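Taller de cocina básica, módulo de fruta
Apuntes de la sesión 3 (cítricos: pelar, separar, presentar)
Prof. Ubaldo Serra

Lo de siempre: esto es un resumen rápido, no sustituye a venir a clase. Páginas 52 y siguientes del cuadernillo.

Material por pareja: tabla, cuchillo corto de filo liso, plato llano, bol para cáscaras, paño. Naranjas de mesa, no de zumo (piel demasiado fina, se rompe). Pomelo si hay.

Antes de pelar. Lavar la pieza entera, aunque la piel no se coma. Secar bien. Quitar la etiqueta antes del corte, que luego aparece en el bol. Rodar la fruta sobre la mesa con la palma, sin aplastar.

Pelado a mano. Corte superficial en el polo, el pulgar entre la piel y el albedo (lo blanco). Ir girando. Si sale mucho albedo pegado al gajo no pasa nada, se repasa despúes. El albedo amarga pero no es malo, y sujeta el gajo cuando va a esperar un rato en el plato.

Pelado a vivo. Cortar los dos polos, apoyar la pieza de pie, bajar el cuchillo siguiendo la curva. Aquí sí fuera todo lo blanco. Se pierde pulpa, contad con ello al pesar.
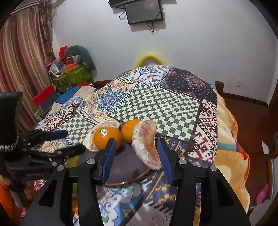

Montaje en plato. Fruta entera y fruta pelada juntas: la entera da volumen y color, la pelada invita a cojer. Las enteras primero, hacia el centro; los trozos pelados apoyados contra ellas, con la curva hacia fuera. No tapar todo el plato, dejar ver algo de borde. Plato mate y de tono apagado mejor que blanco brillante, el naranja sube mucho.

Mantel. Palesa Joubert preguntó si un estampado de retales distrae. Depende. Con vajilla lisa aguanta bien, con vajilla decorada no. Cuadros y cenefas sí, pero entonces el plato sencillo y poca cosa más en la mesa. Ojo con las arrugas debajo del plato, baila.

Tiempos. Pelada y a temperatura ambiente, servir pronto. Si hay que esperar, tapada y a la nevera, sin azúcar (suelta jugo).

Errores vistos hoy: cuchillo demasiado grande, gajos apretados con los dedos, cáscaras en la tabla mientras se corta.

Para la próxima: traer 10 gajos a vivo en recipiente cerrado y anotar peso antes y después de pelar. Unathi y Riaan Fourie, os falta la ficha de la sesión 2.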